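4.2 Regras de arrumação da mesa e objetos cortantes

O protocolo Tima, na versão revista por Laurențiu Barbu, separa duas coisas que na prática andam misturadas: o que pertence à tarefa e o que apenas está na mesa. Para o manuseio de têxteis a regra é curta. Objeto cortante fora do tecido, lâmina nunca por baixo de dobra, cabo acessível ao operador. Distância mínima não é fixada em valor absoluto (ver discussão em 4.4), depende do alcance da pinça e do tamanho do pano aberto.

A verificação faz-se em 2 vistas. A do punho serve para o contato: onde estão as pontas em relação à bainha, se há camada dupla, se a faca continua separada do pano (Figura 3).
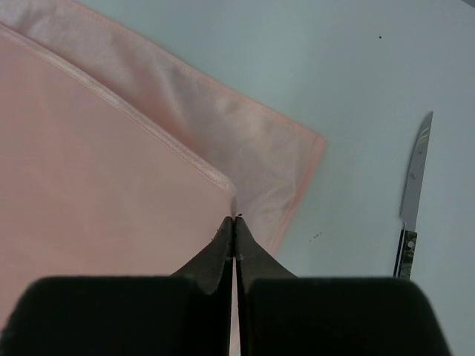

Figura 3. Vista do punho. Pontas da pinça junto à borda da camada superior; faca à direita, sobre a mesa.

O limite desta vista é conhecido. Os dedos tapam boa parte do campo e, no caso da Figura 3, a extremidade do cabo fica escondida atrás do dedo direito. Por isso o item 6 não aceita liberação só com a câmera do punho, mesmo quando a lâmina está toda visivel. A vista fixa é obrigatória e tem de mostrar os dois braços, o pano e o objeto cortante ao mesmo tempo.

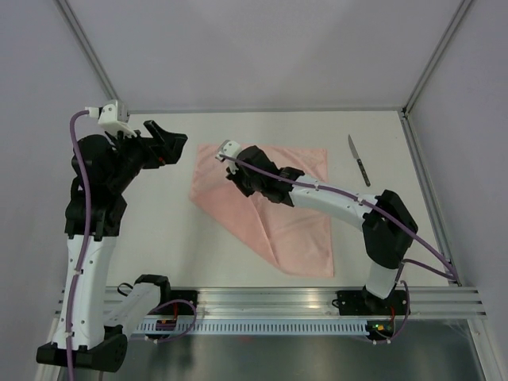

Figura 4. Vista fixa da célula. Pinça direita apontada para o tecido, pinça esquerda aberta no ar, faca à direita do pano.

Na Figura 4 lê-se o que falta na anterior: a faca não toca nem no pano nem no braço direito, cujos elos passam abaixo e à esquerda dela. O critério de separação considera-se atendido nesse instante, e só nesse; a regra pede nova verificação a cada mudança de pega. Cotovelo conta como parte móvel, ponto que o rascunho de dezembro omitia, tratando apenas da pinça.

Cabos externos: presos ao longo do elo, sem laço solto sobre a área de trabalho. Laços junto à base são tolerados, desde que fora do percurso do pano. A redação do item 5 ainda é vaga neste ponto e os avaliadores divergiram na sua aplicacão. Propomos substituir "folga razoável" por um limite medido com o braço na extensão máxima.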